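Visit Report: Drandby Barracks Open Day
Prepared for the Grendeck Civil Defense Association

Members of the Association attended the February open day at Drandby Barracks at the invitation of the base commander's office. The gates opened to the public at 9:30 a.m. All visitors passed through an identity check and a bag search before being taken by bus to the main parade ground. Telephones were permitted, but not inside the operations building.

The morning program began with a briefing on the base's role in regional air defense. The briefing officer explained that the garrison has 200 permanent personnel and that its duty crews work in rotating shifts. Small unmanned aircraft were described as the most frequent concern of the past year. Most of the reports received from the public involve hobby aircraft flown too near the perimeter, and these are passed to the local police. The officer asked residents to give the time, the direction of flight and the place from which the object was seen. Many reports, he noted, arrive with none of the three.

A display of detection equipment followed in Hangar 2. The Mukonico mobile radar was shown on its trailer with the mast lowered. Staff stated that a trained crew can have it working within 40 minutes of arrival. Questions on range were declined. A recorded exercise was played on a large screen, with commentary from one of the operators, and visitors were able to follow the track of a target from first contact to the end of the drill. The sound in the hangar was poor and those standing at the back missed part of the commentary.

Khanyisile Botha, who leads the Buthelezi district warning network, spoke next on the siren system. The network covers 56 villages and is tested on the first working morning of each month. She reported that two sirens on the eastern ridge remain out of service while parts are on order. Until they are repaired, wardens in that area will give warnings by telephone and by vehicle loudspeaker. She invited the Association to send observers to the next test, and the invitation was accepted.

The afternoon was given over to the shelter and field supply section, which the Association had particularly asked to see. Visitors walked through a shelter built for long stays and were shown the air filters, the water tanks and the backup generator. Meals were discussed at some length. The section's advice to households is to store eating utensils together with the food, in one open container that can be carried to the table, as with the gray metal one holding spoons, a fork and wooden chopsticks on the strawberry-print cloth. Copies of the household supply list may be requested from the Association's office, and the buses returned visitors to the gate at 4 p.m.

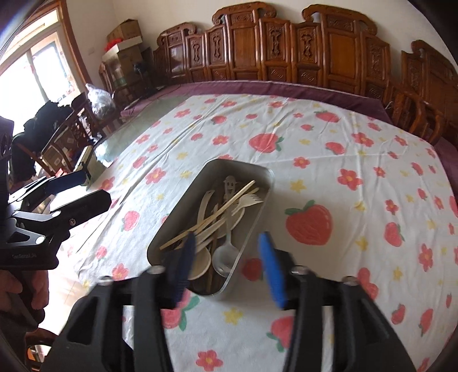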